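Como pendurar um quadro na cozinha sem furar

Limpe a parede com álcool. Espere 20 minutos, senão a fita solta. Quadro leve só, até 400 g.
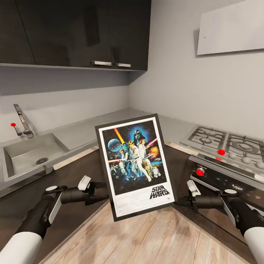 Marque a altura a lápis, bem de leve. Fita nos quatro cantos, aperte com força. Longe do fogão, gordura estraga tudo. Depois confira o nivel, dá pra usar o do celular. Torto? Descole devagar, fita nova, nunca a mesma. 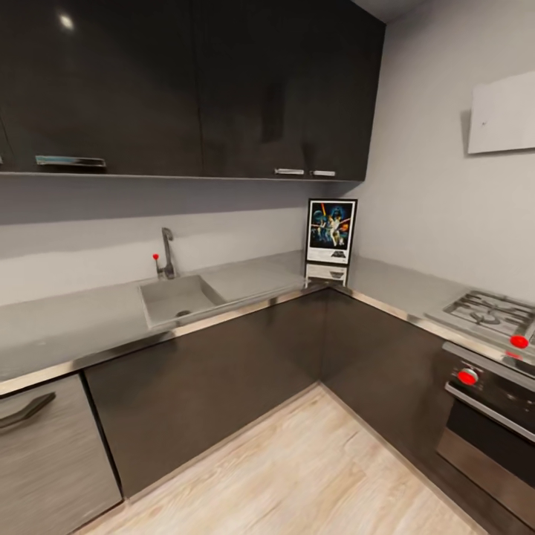 Armários altos escuros, parede cinza-clara.

Para tirar, secador morno e paciencia.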